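Ticket: Replacement finger pads and spare hand-held grippers, budget request
Opened by: Ada Benedetti
Site: Arnwood
Queue: Equipment planning
Priority: Normal
Status: Waiting on quote

Ada Benedetti, 2020-11-03
I need a decision on what we buy for the second table before the budget closes. The current pair of hand-held grippers is fine mechanically. The pads are the weak point. We went through 14 pads between June and now, and we only planned for half that. Pads come out of consumables, grippers come out of equipment, so I'd like them handled as two lines even if it ends up as one order.

What I'm asking for:
One more pair of grippers, same model as the ones we have.
30 spare pads.
Two spare cables.

Kaltmont quoted 146 per pair of pads last time. I don't have a current price for the grippers.

Joonas Saarinen
Which pads? Kaltmont has the plain block and a softer one now. The softer one costs more and I don't want to pay for it if the work doesn't need it. What are you picking up on that table?

Ada Benedetti
Small household items, mostly narrow handles and desk things. Hairbrush and black desk cup attached. The brush handle is smooth and tapers a bit, so the pads have to hold on a slim shape. The cup is wider and needs the fingers well open.

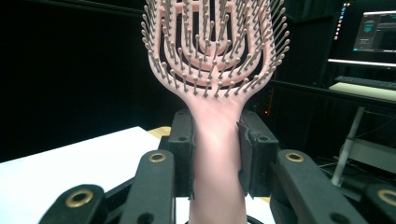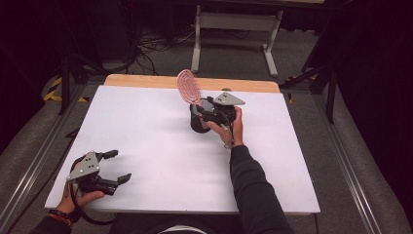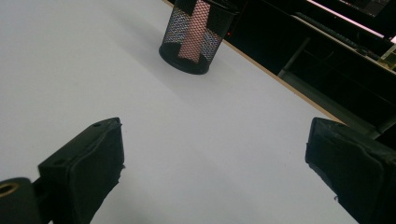 Ritva Tikkanen
I would not order all 30 at once. We did that at the Irnel site and the supplier changed the hole pattern before we had used them up, so the rest sat in a drawer. Ask Kaltmont if they will hold the price for two deliveries. Also, get the price for the linkage arms as a separate part. If an arm goes, you don't want to be buying a whole gripper.

Ada Benedetti
Good point on the hole pattern. I'll ask for split delivery and a drawing of the current pad, and I'll check it against ours before we commit. Adding linkage arms to the request, price only for now.

Joonas Saarinen
On pad type: order the plain block for the main lot and four of the softer ones to try on the slim handles. If they last longer we can switch for the second delivery. Keep a count of changes for each type, with the date and which gripper. The June numbers don't say left or right and I can't do much with them.

Ada Benedetti
OK. Log sheet will be kept at the table, left and right in separate columns.

Updated request:
Grippers, one pair, same model
Pads, plain block, 26, split delivery
Pads, softer type, 4
Cables, 2
Linkage arms, price only

Quote requested from Kaltmont. Pesonen asked for a comparison price on the cables.

Joonas Saarinen
Approved up to the quote stage. Send me the total with freight included. Leaving the ticket open.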